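Section 8. Running the Socket Demonstration on Open Day

Read this before the visitors arrive. Reading it afterward has been tried at Skidmont.

1. Lay the tower on its side on the ribbed table, open side up, with the parts fixture to its left.

2. Load the fixture. The drive goes in the blue caddy at the top, the processor and the memory module lower down.

3. Start the Brelis controller and call up the wrist view on the visitor screen. Check that the socket, its lever and the edge of the fixture can all be seen.
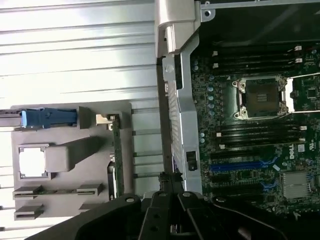 Figure 8-1. Wrist view with the socket empty and the gripper at the bottom.

Note: People will ask why the gripper is in the way. It lives there.

4. Set the arm speed to 2 percent for the approach. At 100 percent the demonstration is more exciting and much shorter.

5. Send the arm down to the motherboard and keep talking. Justinas Baranauskienė of Trimier, who wrote the original script, allows almost 300 words for this move. Use them all.

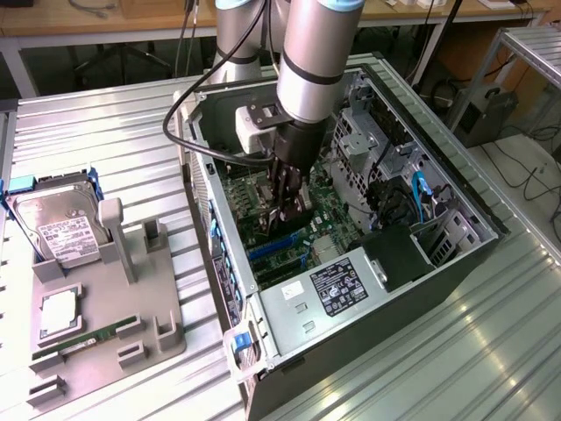
Figure 8-2. Gripper lowered near the processor socket, parts waiting in the fixture.

CAUTION: Keep hands out of the tower while the arm is enabled. This includes the hands of visitors who "used to build these."

6. Hold the arm at the socket and invite questions. Check that the cable loop at the wrist hangs clear of the case.

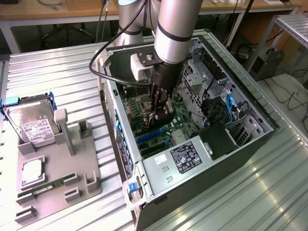 7. Press Retract on the Thiele pendant and wait for the arm to clear the case before anyone steps up to the table.

8. Applause is optional. Log the run either way.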